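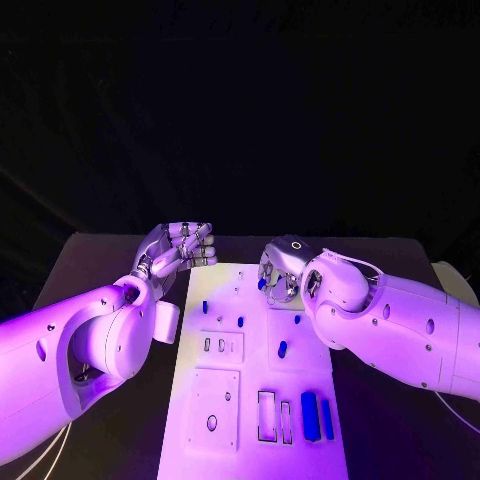 The Clavon Assembly Challenge is a student competition in robotic manipulation in which teams program a two-armed robot to fit small parts into a shared task board. It is run by the Tuhumury Institute of Technology as part of the second-year course Introduction to Manipulation and is also open to members of the institute's robotics club. The competition takes its name from the Clavon Laboratory, where all rounds are held. It is best known within the institute for its rule that every team must use the same robot, the same board and the same set of parts.

History

The competition grew out of a laboratory exercise written by Jawad Mirani, a lecturer in mechanical engineering, who wanted students to move from simulated grasping to work with physical parts. In its earliest form the exercise used a single arm and a board with round holes only. Students were asked to insert one peg and write a short report on the causes of any failure.

The exercise became a competition when the robotics club, known as Drarkex, asked to use the board outside class hours. The club's members drew up a scoring sheet and a timetable, and the course staff adopted both with minor changes. A second arm was added to the rules in the following year, together with rectangular and D-shaped parts. The first final held under the two-arm rules took place on 25 February 2018.

Since then the qualifying round has been held each January, before the start of the spring project period. The final follows after teams have had access to the laboratory for supervised practice. So-yul Sung, a former club president, later joined the teaching staff and became the competition's technical coordinator. She is responsible for the current edition of the rulebook.

Task board and parts

The task board is a flat, pale rectangular sheet laid lengthwise on a dark table. Smaller plates are mounted on it, and several of these carry openings shaped to receive a particular part. The parts themselves are blue. They include round pegs of different sizes, rectangular blocks, a thin bar and a gear-shaped disc. The contrast in color between parts and board was chosen to simplify the vision portion of the course, which is taught in a separate module and is not assessed in the competition.

The board was designed by students in the institute's model shop, the Dollport Workshop, which also keeps the drawings and produces replacement parts. Teams may borrow a practice set of parts but may not alter them. Sanding, taping or coating a part leads to disqualification from the round in which it is used.

Clearances differ from one opening to the next. Round pegs are regarded as the easier class of part, as their angle about the long axis does not affect the fit. Rectangular blocks and D-shaped parts must be turned to the correct angle before insertion and carry a higher score.

Robot

All teams use the laboratory's two-armed robot, which has white shell panels on the arms and a five-fingered hand on each. The robot is placed at the near end of the table and works forward over the board. Camera images taken from the level of its head are available to the teams during a run and are stored for later review.
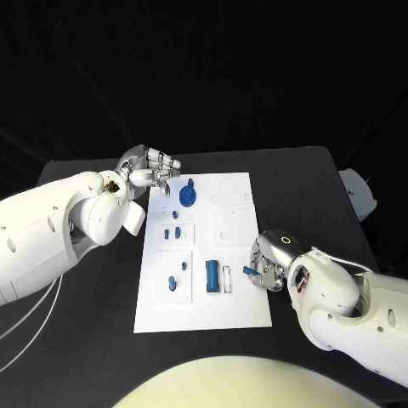 Either hand may be used for any part, and a part may be passed from one hand to the other without penalty. In practice most teams divide the board into a left and a right half and assign one arm to each. The rulebook calls this arrangement split work. Teams that allow both arms to enter the same area must submit a collision plan to the technical coordinator before the qualifying round. The plan lists the order of movements and the position in which each arm waits while the other is active.

Two modes of control are permitted. In the guided mode a student operates the arms directly, and the run is scored at a reduced rate. In the programmed mode the robot carries out a stored sequence with no student input after the start signal. A team may enter both modes but must declare before each run which one is to be scored.

Format and scoring

Teams consist of two to four students. Each team is given 20 minutes on the robot in the qualifying round, including setup, and may restart its sequence as often as it wishes within that time. Only the best run is counted. The starting positions of the parts are set by a judge and are the same for all teams in a round.

A perfect run on the board is worth 80 points. Points are given for a part that is fully seated in its opening at the end of the run. A part that has entered its opening but stands proud of the plate receives half the value. Parts that leave the board are scored as zero and may not be returned by hand until the run is over. A further 20 points are awarded for a written report, in which teams describe their method and discuss at least one failed attempt. The report is graded by the course staff and is required even of teams entering through the club.

Ties are decided in favor of the team with the shorter run. If the times are also equal, the report score is used.

Role in the course

Participation in the qualifying round is compulsory for students taking Introduction to Manipulation, and the result counts toward the laboratory portion of the grade. The final is optional. Before their first session on the robot, students complete a safety briefing and a written check on the emergency stop procedure. A member of staff must be in the laboratory whenever the arms are powered.

Work on the board is preceded by exercises on coordinate frames, grasp selection and force limits. Students first record a single reach to a fixed point and then add closing of the fingers, lifting, transfer and release as separate steps. Mirani's course notes recommend that teams test each step with one part before combining them. The notes also advise students to study the stored camera images of unsuccessful runs, particularly those in which a peg has tilted between the fingers.

Archive

Records of past runs are kept by the Clavon Laboratory and can be consulted by enrolled students. The archive holds 241 scored runs, each with its score sheet and the sequence file used. Reports are included where the authors have given permission. Score sheets from the original single-arm exercise were not retained.

See also

Dollport Workshop
Drarkex (student club)
Peg-in-hole assembly
Robot end effector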